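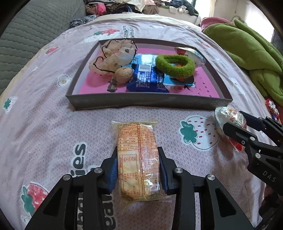 Do the soft pads need changing before every run?
Only when they go shiny. Wipe them with a damp cloth first, let them dry, try one pick on the foam block. If it slides, change them.

Friday, notebook, gripper comparison cont.

Started late, charger for the second unit was in the wrong drawer again. Plan was Braltcombe pads vs the old Rezende ones on wrapped stuff, same jaws, same tray, then write up for the Cletberg call. Got most of it.

Setup: two hand-held units, one per hand. Working on the bed, soft surface on purpose, the bench flatters everything. On the bench you can push down and the object has nowhere to go. On a mattress it sinks and the jaws have to do the work. Gray tray with the pink floor for the bits and pieces. Blue pads on the jaws.

Set of 20 picks per pad type. Mixed objects, crinkly film wrappers, the walnut, the green scrunchie, the white thing with the black cord.

Blue pads (Braltcombe):
- packaged cake, gripped across the long sides: good. Pads sit along the edge and the film doesn't creep. Squeeze has to be light or you feel the cake give. Stopped at trigger position 3 and marked it on the handle with tape.
- walnut: fine when the pads land on the fat part. High up it squirts out forward. Lost it under the green blanket once, counted as a fail.
- royal blue snack bag: best pick is low down. If you take the top edge you only get film and the bag swings.
- scrunchie: too easy, tells us nothing. Drop it from the set or keep it as a sanity check? Keep for now.
- cord: caught on the jaw cutouts twice. Not a pad problem, it's the triangles in the arm. Has to go on the Limimstead list, they asked for snags.

Rezende pads: harder, thinner. Cake slid along the film on the first few, then held once I squeezed more, but squeezing more is the thing we're trying to get away from. Walnut a bit better than on the blue, I think because the pad doesn't fold over. Want a second person to repeat that before anyone quotes me.

Score, clean picks only, both hands pooled over all sets today: 56. Split by pad is in the sheet, not copying it here. Blue is ahead on film, Rezende ahead on hard round things. No surprise there but now we have it written down.

Two hands: the reach in from the right is awkward. When the left unit is holding something in the middle the right one has to come in almost flat, and the linkage gets close to the tray wall. Knocked the tray over doing this. Tried coming in steeper, then my own wrist is in the way. Would be better with the tray turned a quarter, try next time.

Camera view: label print on the cake is readable in the view when it's held between the jaws, small characters and all, including the tiifood web address. So focus at that distance is ok, I had it down as a worry from July and it can come off. Shiny film throws glare in little spots. Turned the ceiling light off and used the window, less of it, but the clothes pile at the back went dark. Leave the light on and live with the spots for now.

Latency on the trigger: felt slow on the right unit after a while. Swapped batteries left to right and the slowness moved with the battery, so it's the battery. Label it. (Labeled it, red tape.)

Jaw screws: checked all the silver ones after the last set. 2 loose on the right unit, both in the linkage, none up by the pads. Snugged by hand, no thread lock on yet. Check again after the next set and if they've backed out, use the blue stuff, not the red.

Pad wear: blue pads got a slight polish on the left finger only. I pull with the left finger, always have. Next time swap the pads side to side halfway through.

To do
- same set again with tray turned
- fill in the triangle cutouts with tape, rerun the cord picks
- ask Braltcombe if the pad comes in a thicker version, the current one folds on anything round
- more film wrappers, the ones we have are geting soft from handling
- send Cletberg the sheet before the call, without the notes column
- find the walnut's replacement, shell is starting to shed into the hinge

Stopped at 4:30. Units back on charge, tray stays made up as is so the next set starts from the same layout.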